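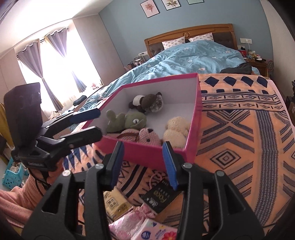
The pink box so far: crocodile, knitted cat, sheep, and the brown-and-white one at the back.

2026-09-10
Posted by Madalena Sequeira to the Gustar toy swap list

Nelu Sandu wrote:
> Do the soft toys need wrapping one by one, or can they share a box?
> And is December still the deadline?

Share a box, please do! Mine are all in together and I love how they look – the sheep has the corner and the crocodile is up front with that great big eye. I do all my sorting with the orange blanket down (highly recommended, so much kinder on the back than the floor). Little packets can go in any gaps, but leave the lid until you've written your list.

Yes, still December. We have 14 boxes promised already, which is wonderful!

Madalena

Comments

Kolbrún Fogh: Is the cat a home knit? I'd love the pattern.

Oluf Bech: I have 3 bears and no box. Anyone near Dravau with a spare?

Grímur Bjarnason: Oluf, I've got one, will drop it round.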